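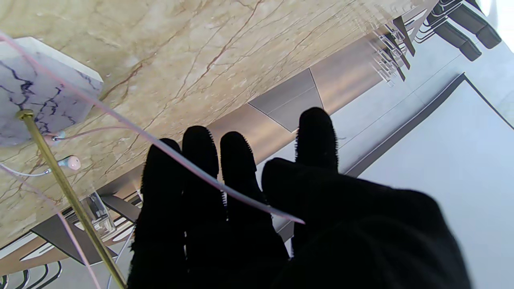
Gloved hand with four fingers spread, beside a marble surface at a display fixture

Herath hand cover

4 min read

The Herath hand cover is a black textile glove worn by robotic hands of the Herath type, which are made by Gridon. It is used where a hand works close to polished stone, glass, acrylic or coated metal, and where a bare finger could leave a mark. The cover is treated as a wearing part. Most of the upkeep of the hand concerns the cover, its seating on the fingers and the state of the mechanism beneath it.

Construction

The cover is sewn as one piece, with separate sheaths for the fingers and thumb and a wider section for the palm. The outer face has a deep pile. The inner face is smooth, so that the sheaths can be drawn over the joints without catching. Small metal fittings on the back of the hand are left outside the fabric and help to show whether the glove is sitting straight.

Two versions exist. The Komora version has a closed palm and is the usual choice for handling goods on a counter. The Tirken version has a shorter cuff and is sold for hands mounted on a narrow wrist.

Fitting

The arm is parked and power to the hand is switched off before a cover is changed. The fingers are first opened to their full spread. The palm section goes on loosely, then each sheath is worked down from the tip, with the thumb left until last. Pulling on the cuff to seat the fingers is discouraged, as it stretches the seam at the base of the thumb.

Once power is restored, the hand is closed slowly and opened again 16 times. A sheath that has twisted will usually show itself during these cycles - the pile bunches on one side of the joint. The closing force is then set again, because the fabric adds thickness to every finger. A hand that was adjusted bare will grip too hard when covered.

Trial handling
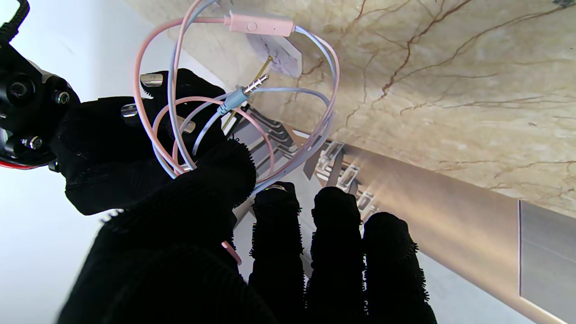
Pink and pale blue earphone cables held in the gloved hand

After a change of cover, the hand is tried on soft and thin objects. Earphone cables suit this purpose. They are light, they slide easily, and the plug or inline remote can snag in the pile. The hand picks up the cable, holds it clear of the surface and lets it go. If strands stay caught in the fabric on release, the fingers are opened wider and the pile is brushed towards the tips.

Wear and repair

Fraying along the edges of the fingers is normal and does not call for a new cover by itself. Loose fibres are trimmed with scissors, never pulled. Gridon advises a close check of the seams after 300 hours of work and replacement at 926 hours, or sooner if a seam opens.

A fingertip may in time push through the end of its sheath. The sheath can be drawn up and closed with a few stitches, although the repair leaves the finger slightly stiffer. Covers are brushed dry between shifts and washed by hand in cool water. They must be dry throughout before they are refitted.

History

The first covers were supplied in September with the second series of the hand. An early batch of 432 used a shorter pile and was later withdrawn from sale - the fabric wore smooth at the tips and lost its grip on glass. The present pattern has the same cut with a longer pile. Older covers still fit the hand, but need their own force setting.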